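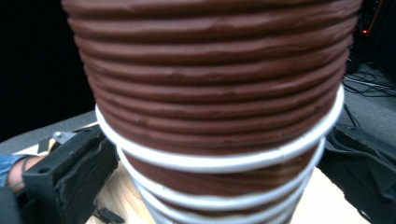

I have a soft spot for the ripple cup and I'm not going to pretend otherwise. Brown ridges, white rim, stacks up like a dream. For six years I've run the hot drinks at our winter market with Signe Dalen, and every year somebody at the planning night says we should ditch the disposables and go to proper mugs. Every year I say fair enough, who's washing them?

I like a mug! I've got far too many at home. But our stall has one cold tap and a folding table, and on a good morning we serve 300 hot chocolates before lunch. We did try it once. Rania Atallah lent us 40 mugs from the hall cupboard and they were gone in the first rush, left on fence posts and under prams, and I spent the rest of the day jogging around the oval with a washing-up tub (my knees still bring it up). By the afternoon we'd gone back to paper.

So if we're going to use a throwaway cup, let it be a good one. The ridges on the outside give your fingers something to hold and keep a bit of air between you and the drink, so there's no need for a sleeve, and no need for that awful habit of doubling up two thin cups because one's too hot. I used to do that without thinking. Two cups per drink, all day long, and then I'd wonder why the bin was full.

They nest beautifully too, although here's my one grumble: they can nest a bit too well. Push a stack down hard and the ridges grip each other, and then you're standing there in fingerless gloves trying to peel one off by its rim while a queue of nine-year-olds watches. Signe twists them. I tap the bottom of the stack on the table, which she says dents the rims, and she's probably right. Either way, please don't squash them back into the box at pack-up. Leave them as tall and loose as they want to be.

Where I do agree with the mug people is on what happens afterwards. A cup with a lining isn't just cardboard, and chucking it in with the newspapers because it's brown and looks wholesome doesn't help anyone. Read what's printed on the box, ask your council, and if the answer is landfill then own up to it and put out fewer of them. We now take fifty cents off for anyone who brings their own, and last September's spring fair got through 200 fewer cups than the one before. I was chuffed with that.

I'd still rather hand a cold kid a warm ridgy cup than a lecture, though. Bring your own mug if you've got one. If you haven't, come and get a hot chocolate anyway, and tell me whether you're a twister or a tapper.

Last updated: 2022-03-17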